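Help wanted - tree makers and bag packers, Saturdays, Falteton

Sternulura Crafts, Haworth Street

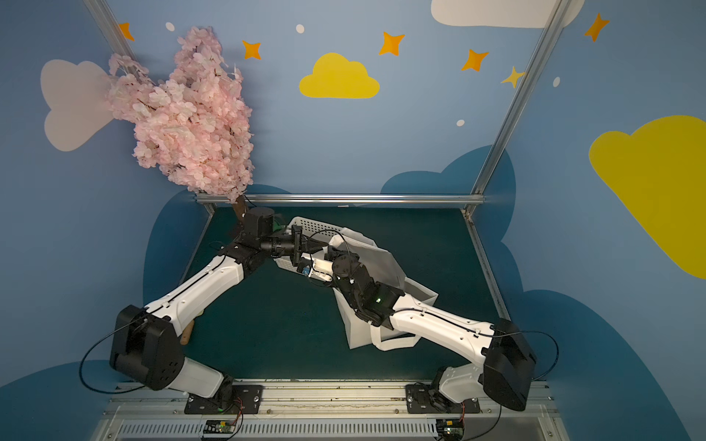 We need more hands before the spring orders go out. Artificial blossom trees mainly, the table-top sort with a wooden trunk and pink flowers, for weddings, shop windows, cafes. Two places going, possibly a third if orders hold up.

What you'd be doing
Fixing blossom to trunks, fluffing it out, checking nothing drops off when it's carried. Packing each order in a tote with its card and spare flowers. Sorting offcuts into baskets at the end of the day. Sweeping up - the petals get everywere.

Hours
Saturday, 11 till 4, with a paid lunch break. More than 50 trees to get out by the end of March so extra evenings if you want them, no pressure.

You
16 or over. Patient, tidy-ish, ok standing for a bit. No experience needed, we show you on the first morning. Steady hands a big plus. Hayfever fine, its all fabric flowers.

Pay
Hourly, same rate for everyone, paid weekly. Bus fare back if you're coming in from Imen.

To apply
Drop a note through the door or use the contact form, put TREES in the subject line. Couple of lines about you and when you can start. No CVs please. Ring the side bell, front one is broken.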